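Can a Robot Sweep the Table Yet?
3 min read

Crumbs are hard! At the Valtari workshop in Sulerstead, the job I came to see on Friday was the one every kid gets stuck with: brush in one hand, dustpan in the other. The team has logged 794 tries at it since December, and I could have watched all day.

Folding towels went well for them. Sweeping asks for two arms that agree on where the pan's lip is, and a light touch on the bristles (or whatever is doing the pushing). I'd still sweep faster myself, but the gap is closing, and I love that.

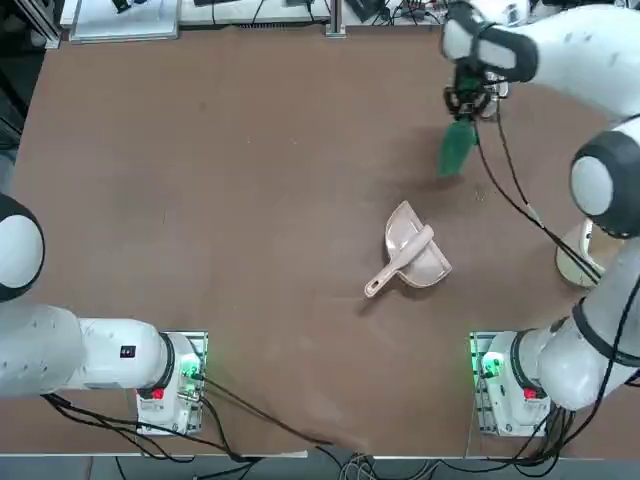
Related
Skalport's night shift: 1000 boxes, two arms
Janjua tries the dishwasher again
What 4000 folded towels taught a lab

Comments (2)
mopqueen: Call me when it does under the couch.
benchdog: Our shop would take one tomorrow, slow or not.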